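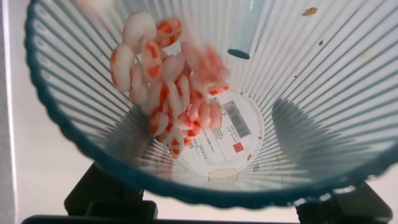

A ribbed cup with a teal rim, and something small to eat.

Home | Opinion | Letters | Contact

In Gatesthorpe the library now closes at 2 on Monday. The council says this saves 300 dollars a week.

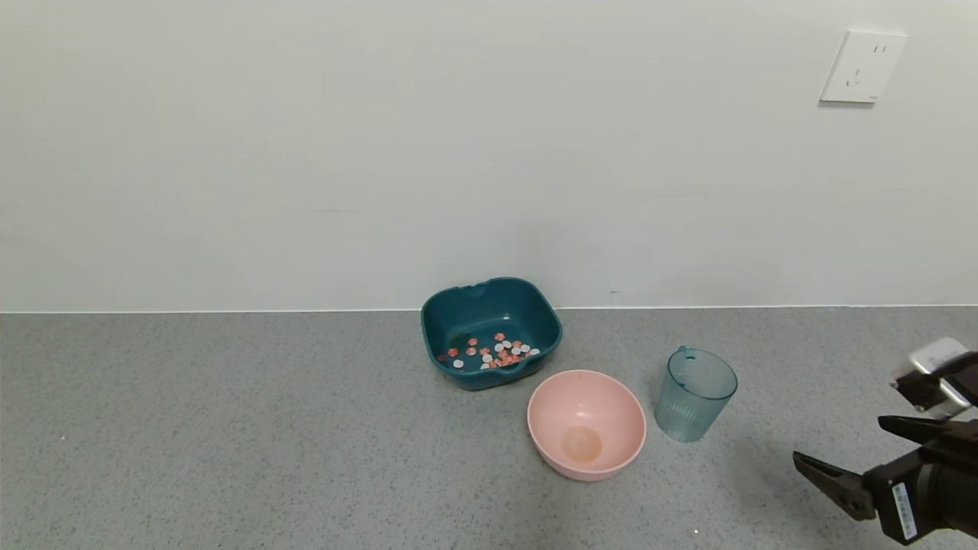 Krystyna Nowakowski

I learned my English in that library. I came from Cullida with a dictionary and no friends, and the reading room was warm. It asked me for nothing — not even a card in the first month.

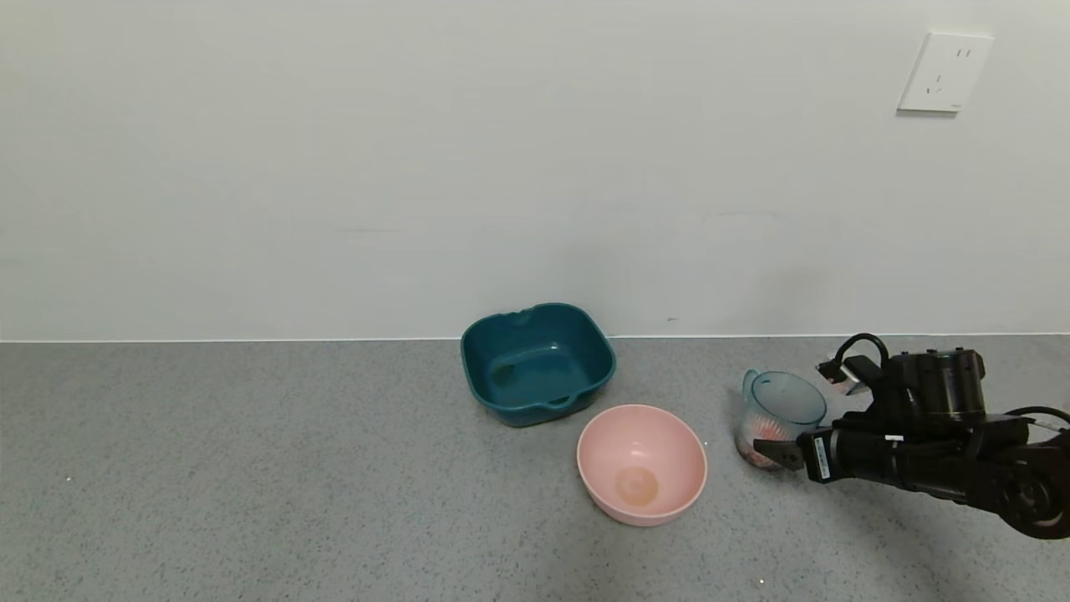

Last changed: January

Our town has up to 3,000 people, and 309 of them signed the letter. I think this is many. The council calls it a small group.

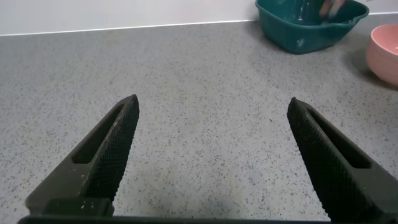 A neighbour told me to use the library in Brudell. The bus there leaves in the morning, and I work mornings.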